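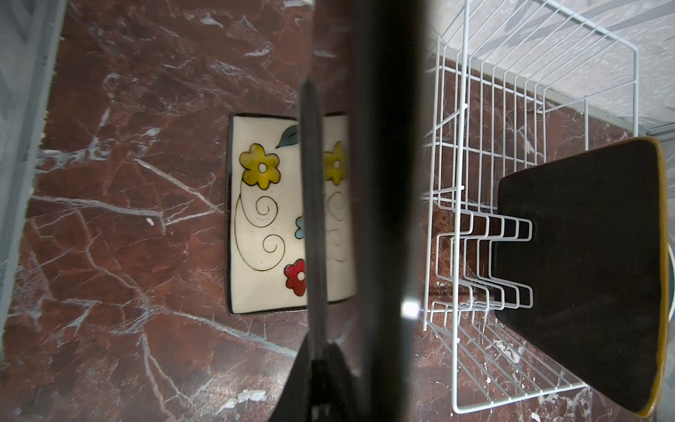
4. Loading the Dishwasher and Running the First Cycle

Complete Section 3 (Water and Drain Connections) before you start. The Harcombe 49 must be level, and the water supply valve must be fully open.

4.1 Setting the water softener

The softener is set at the factory to level 2. If your water supplier reports hard water, raise the setting as follows.

1. Press Power with the door open.
2. Hold Program and Delay together until the display flashes.
3. Press Program until the correct level shows. The highest level is 6.
4. Press Power to store the setting.

Note: The setting is lost if the door is closed before step 4.

4.2 Filling the salt container

1. Remove the lower rack.
2. Unscrew the cap of the salt container, located in the floor of the tub.
3. First use only: fill the container with water.
4. Add dishwasher salt through the funnel until the container is full. Some water will overflow into the tub.
5. Wipe the threads clean and tighten the cap by hand.
6. Run the Rinse program immediately with the racks empty.

CAUTION: Do not put detergent in the salt container. Damage to the softener caused by detergent is not covered by the warranty.

4.3 Loading the racks

Scrape off food scraps and remove bones, seeds and labels. Rinsing under the tap is not required.

Place plates in the lower rack, facing the center. Leave a gap between them so that water reaches both sides. Large platters go along the outer edge, where they cannot block the spray arm.

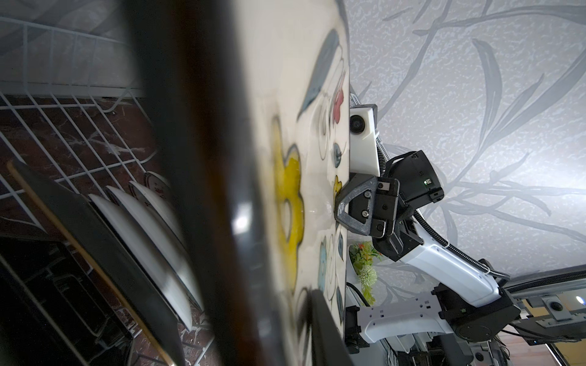
Check the underside of each piece for a dishwasher-safe mark. Decoration applied over the glaze can fade after repeated washing. If there is no mark, wash the piece by hand.

Cups and glasses go in the upper rack with the open end down. Turn both spray arms by hand before closing the door - they must rotate freely.

4.4 Starting the cycle

1. Fill the detergent cup to the line and close the lid until it clicks.
2. Press Power, then select Normal.
3. Press Start and close the door within four seconds.

If the door is left open longer, the cycle is canceled and Start must be pressed again.

CAUTION: Opening the door during a cycle can release hot steam. Press and hold Start to pause the cycle, then wait for the pump to stop.

At the end of the cycle, unload the lower rack first. Water held in the bases of cups can drip onto the dishes below.

Note: The Service light comes on after 2,000 operating hours. It does not stop the machine. See Section 7 for the reset procedure.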